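## About Ulstead

Ulstead is a small cooking school. We teach evening and weekend classes for adults who want to make decent meals at home without spending the whole night on it. Most people who sign up have never taken a class before.

Marlene Grewal started the school after 11 years of running the lunch kitchen at Sestine. She still teaches the beginner course, which covers knife work, eggs, rice, soup and a roast chicken. Sixten Åberg joined two years later and handles bread and pastry. He also writes the recipe sheets, so complaints about his oven temperatures should go to him.

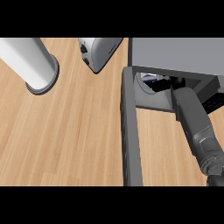 Each course runs for six weeks, with one class a week. Groups are kept to 11 people so that everyone gets a turn at the stove. Ingredients are included in the fee. Bring an apron and a container with a lid, and wear closed shoes.

We buy our flour and oats from Grududberg and most of our vegetables from growers in the county. The menu changes with what they have. In February that means a lot of cabbage, leeks and potatoes.

If you have a food allergy, tell us when you register. We can work around most of them, but the bread classes use wheat flour and there is no separate room for gluten-free baking.

Gift certificates can be used for any course and do not expire. Refunds are given up to a week before the first class.

Page updated 2/2/19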